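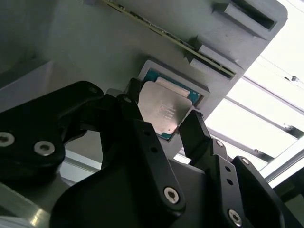 Figure 3. Processor held at the square pocket of the fixture plate. A narrow circuit board strip lies in the groove along the upper part of the plate.

3.2 Workpiece and Part Presentation

The study used a desktop computer tower as its workpiece. A complete machine was preferred to a bare motherboard on a bench, as the walls of the case, the wiring and the neighboring parts all limit how a component can be approached. The procedure was drawn up at the Rurnholm laboratory by Demyd Hutsuliak and revised after a first round of trials in October.

Loose parts are presented on a gray fixture, referred to in the project records as the Lileo plate. A processor is laid in its pocket with the metal lid facing up and is gripped by its edges. Contact with the underside is not permitted at any stage. The raised border around the pocket has beveled inner edges, and the depth of the pocket was set so that enough of the part remains exposed for a secure hold.
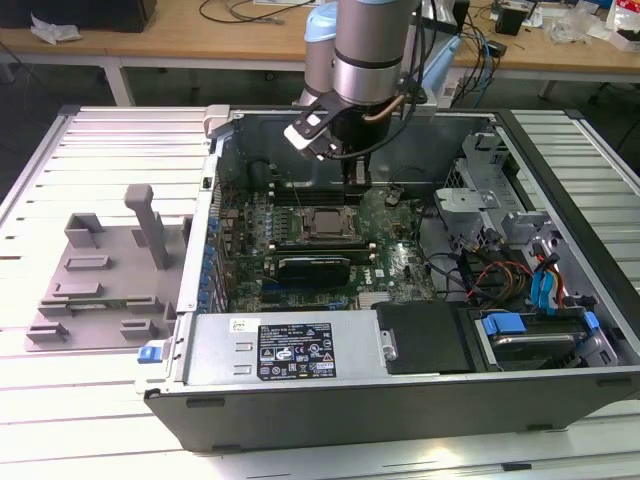
Figure 4. Tower on its side with the panel removed. The processor is in the socket; the power supply and hard drive are in the lower part of the case.

The tower is placed on its side on a slatted metal table, which brings the motherboard level and allows parts to be lowered straight down. The power supply, graphics card and hard drive are left installed. Removing them would give easier access, but it would also produce a task that differs from ordinary repair work, in which a technician replaces one part and disturbs as little else as possible. Cables are kept on the drive side of the case, clear of the socket and the memory slots.

The procedure for one trial has 6 steps: lift the part from the plate, bring it over the case, align it, lower it, close the retention hardware, and inspect. A trial is recorded as complete only when the inspection has been signed. Of 238 trials scheduled, 200 were retained for analysis. The remainder were set aside under the rules given in Section 3.4, most of them for errors in the starting position of the tower. 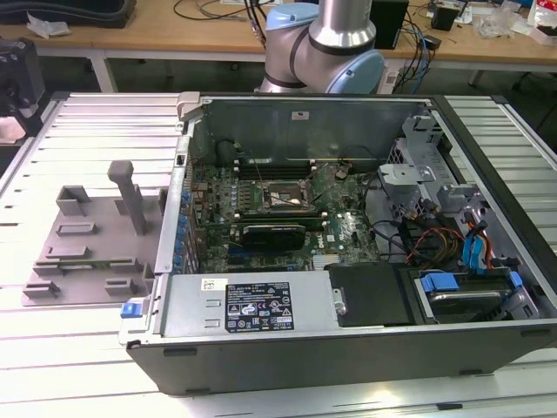 Figure 5. Socket and retention frame without a cooler, between the memory slots and the graphics card.

Access to the socket is tightest on two sides. The memory slots run along one side, with white locking clips at their ends, and the graphics card occupies the other. Cooling hardware was excluded from the present study. Its installation calls for thermal compound and a fixed tightening order, both of which are treated in the companion report by Myroslav Nazarenko.

The position of the retention lever is noted at each inspection. Under the Trino checklist, a raised lever is recorded as "open" whether or not a processor is present, and the entry may be changed only after the lever has been latched. This rule was added when early records were found to use the word "seated" in two different senses. 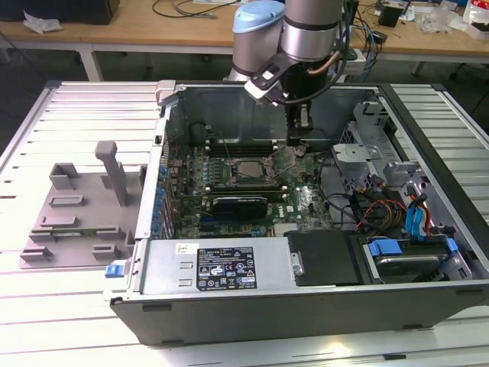 Figure 6. Processor at the socket, with the metal retention lever angled upward. The gray fixture tray is on the table to the left of the tower.

The tray is kept beside the tower so that the transfer path remains short and does not cross the drive bay. Its location is checked against table marks before every block of trials. All blocks were run with the same tower, and the case was cleared of dust each Sunday.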